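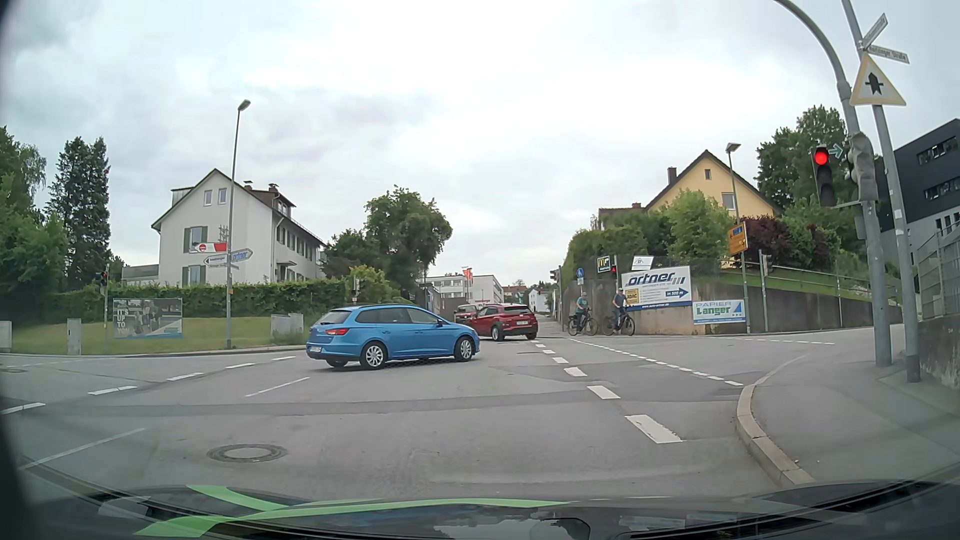 Getting across a big junction on a bicycle makes a lot of people nervous, and I was one of them for years, so let me share how I teach it to the grown-up beginners in our little Flokgate riding group. The first thing to learn is where to wait. Look for a spot well out of the way of turning cars, like the two riders stopped over by the concrete retaining wall, both with their helmets on and still astride their bikes. A blue station wagon is crossing while they stand there, with red cars beyond it, and on a wide stretch of asphalt like that one you really do want to give everybody plenty of room.

Now for the practice itself. Pick a quiet hour (we like 8 in the morning) and a junction you already know from walking.

Step 1. Shift into an easy gear before you stop. Starting off in a heavy gear is what makes people wobble!

Step 2. Stop with one foot flat on the ground and bring the other pedal up a little past the top, ready to push down.

Step 3. Find the signal that is meant for you. Big junctions have several, and it's easy to watch the wrong one, so take your time over this.

Step 4. When it changes, look left, right and left again - then over your shoulder for anyone turning - and ride straight across at a steady pace.

Do the same crossing four times before you go home. After that, try the longer loop out to Doltmont, where the lanes are narrower and you'll get to practice your hand signals too.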